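Grocery week, part 2

So I said last time that I'd write more about what my days look like now, and then I got buried in snacks. Sorry! I'm back, and I have opinions about packaging.

Quick catch-up for anyone new. I work with Siham Ait Brahim and Kwadwo Odoi on a project called Prodosley, and our goal for the summer is 2,000 good examples of a robot picking up things you'd find in a corner store. One example is one grab, start to finish, with me driving the arm by hand and everything getting recorded. The model learns from those. If I'm sloppy, it learns sloppy, so Kwadwo has me throw out any take where I hesitate too long over the item (which stings, because I hesitate a lot).

My best day so far is 34 keepers. I was so proud I bought myself a real lunch.
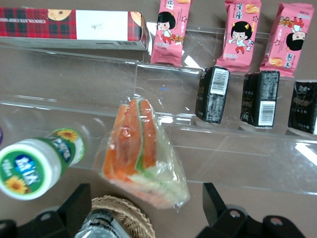 The part I didn't expect to love is setting things up between takes. We want the layouts to be messy in different ways, so I get to play shopkeeper: lay a box on its side, flip a packet upside down, tip over a bottle, shove everything a little to the left. Siham has a rule that you can't use the same layout for more than two grabs, and at first I thought she was being fussy. Then we trained on a batch from before the rule and the arm kept reaching for the spot where the crackers used to be. Okay, Siham. You win.

Clear plastic is my enemy, by the way. Clear shelves, clear wrappers, anything that throws a bright glare back at the camera. I've started moving the lamp every so often so the shine lands somewhere new, and Kwadwo thinks that's helping, though he wants another batch before he'll say so in writing.

Sandwiches are harder than they look, too. Squeeze too much and you've got a sad sandwich, too little and it slides right out of the fingers. I go in slow from the sides and count to two before I lift.

Next up is soft bags, and Zineb Hajji is coming over to try driving for a day, so I can finally watch somebody else's hands get tired. If you have a favorite snack with annoying packaging, leave it in the comments and I'll see if I can find it!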